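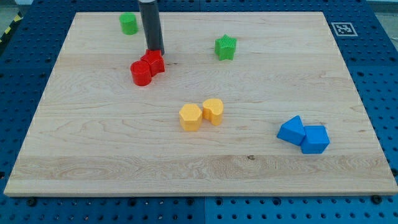
Shape blocks on a pale board: two red, two yellow, a green cylinder and a green star.

Print this article | E-mail this article

Shape blocks

Shape blocks are small solid playing pieces, usually one flat color each, cut or molded so that the outline seen from above is a simple figure: a circle, a star, a square, a crescent, a heart and so on. The sides go straight down and the top and bottom are flat (or flat enough), so a block will stand up by itself on a table. You'll also see them called form blocks, sorting shapes, or just "shapes," and my grandmother called them counters, though a counter is strictly a much thinner thing and I've given up arguing about it.

I've been collecting and writing about these for 18 years, so this entry runs longer than the one on dominoes. Sorry, domino people!

Names and confusions

A round shape block is a cylinder, and catalogs go back and forth over whether to call it a cylinder or a circle. I say cylinder when I'm looking at the block and circle when I'm looking at the hole it goes into. The same trouble comes up with the star. A star block is a prism with a star-shaped end, if you want the geometry, but I've never met a child or a shopkeeper who asked for a star prism.

Then there are the scalloped ones, the pieces with a wavy or lobed edge. Depending on the set they're meant to be a flower, a cloud, a cog or a clover, and without the original leaflet you're often guessing. I have one in a jar on my desk that I've cataloged as a flower twice and a cloud once.

Shape blocks shouldn't be mixed up with building blocks, which are made to be stacked and tend to share a common measure, or with pattern blocks, which are flat tiles that fit edge to edge. You can stack shape blocks if you like. A star on top of a cylinder holds pretty well, a cylinder on top of a star holds a bit better, and anything on top of a heart is asking for it.

Materials

The oldest ones I own are beech, dyed right through, and the color has gone soft and brownish at the corners where fingers have been. Wood sets are still made and they're lovely, but most of what turns up in a box lot is plastic. Plastic blocks come glossy or matte. Glossy ones pick up a bright line of light along the top edge, which is nice to look at and a pain if you're trying to take pictures for a catalog, as I've found out many, many times.

Plenty of plastic pieces have fine vertical ribs down the sides. On the green star and the green cylinder in the picture you can make them out pretty easily. Ribs like that can be put there on purpose, for grip, and on home-printed or molded pieces they can also be a leftover from how the thing was made, so don't use them on their own to date a set. I did that once, in print, and Jozef De Haan wrote me a very polite two-page letter.

Colors

Red, yellow and green are the ones I run into most, with blue close behind. There's a practical side to it: those colors read clearly against bare wood, and a kid who doesn't have the shape words yet can still sort by color. The greens vary more than you'd think. Older dyed wood leans toward bottle green, while plastic very often goes to a bright lime that doesn't look like anything in nature except maybe a tree frog.

Some sets tie the color to the shape (every star green, every square yellow) and some cross them, so you get each shape in each color. Collectors call the first kind "tied" and the second "crossed." A crossed set is a much better toy, in my opinion. You can sort it one way, sweep everything together and sort it the other way, and that keeps a four-year-old busy long enough for you to drink a coffee while it's warm.

The board

People forget the board, and they shouldn't! A loose set needs somewhere to live while it's being played with, and a big plain wooden board beats a tabletop every time. Light wood is best. Maple is the usual pick, or something maple-colored, and wide boards are generally made of several planks glued edge to edge, so you get faint seams running across and sometimes one plank that's noticeably paler than its neighbors. I like a visible seam. Children use them as roads, fences, rivers, and the line you can't cross until it's your turn.

Solid boards can cup if they're stored leaning against a wall, so lay yours flat. A perforated metal or pegboard top makes a fine surface to put it on, but keep the board in between, as small pieces tip when they catch the lip of a hole.

Games

Most play with shape blocks has no rules at all. You spread them out, group them, line them up, and somebody makes a face out of them. There are a few proper games, though.

Plindano is the best known where I live, and it's for 2 players. Pieces are scattered over the board with space between them, and players take turns sliding one piece until it touches another of its own color. A touching pair of one color is a "house." The version played in Fludcombe lets you break up a house by moving one half away, and the version played at Rirport doesn't, and you should ask before you sit down. Lone pieces left at the end are "strays" and count against whoever moved last.

Fetch is simpler. One person calls a color and a shape, the other finds it. With a tied set it's over in a minute.

Notable sets

The Verhoeven crossed set is the one I get asked about. It came in a flat box with a sliding lid, and complete ones are hard to find, mostly on account of the crescents, which roll under furniture and stay there. Joris Verstraete kept the longest list of surviving pieces I know of, with 2,486 entries when he last sent me a copy in January 2023. A good many of those are single blocks from broken-up sets. He lists 200 stars alone, and only a handful of them still have a box.

Cleaning and storage

Plastic: warm water, a drop of dish soap, an old toothbrush for the ribs. Dyed wood: a barely damp cloth, quickly, and never the sink. Don't store red plastic pressed up against pale wood in a hot attic. I've got a board with a faint pink ring on it that I try to pass off as patina.

See also: Building blocks; Counters; Dominoes; Pattern blocks; Peg games; Shape sorters

Print this article | E-mail this article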